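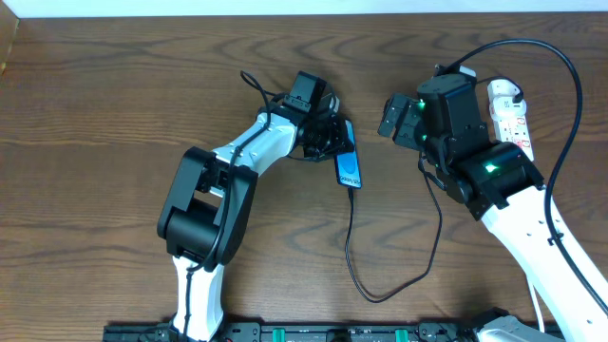
Medium-brown tabletop with dark, wavy grain.

Dirkden Hardwax Oil, 14 months on

Dirkden is a two-part hardwax oil sold in one size, a 375 mL tin with a small bottle of accelerator. I applied it to a 1485 mm dining table in June, after stripping the old polyurethane back to bare timber.

Preparation. Sanded to 120 grit, vacuumed, then wiped with a damp cloth to raise the grain and sanded again at 150. The data sheet advises against going finer. I tried 240 on an offcut and the colour came up noticeably paler.

Application. Mix only what you can spread before it thickens. A white nylon pad works better than the supplied cloth, which sheds lint. Buff off all excess within 11 minutes; the tin says 15, but at summer temperatures the leftovers turn tacky well before that. One coat was enough on the top. End grain took two.

Odour is moderate on the first day and gone by the fourth. Rags must be laid flat outdoors to dry.

Wear. Water left overnight makes no mark. Red wine and vinegar are fine if wiped up within the hour. A hot mug left a dull ring, which a dab of fresh oil removed. Scratch resistance is below that of Arnis 2000, my usual floor lacquer, but the lacquer can't be spot-repaired.

Sheen is a low satin and fairly even. The Odix oil I used on the matching bench went patchy near the ends and has needed recoating once.

Drawbacks: the price, and a lid that seals poorly after the second opening. I decant into a glass jar.

Recommended for tables and desks. For benchtops near a sink I would still use a film finish.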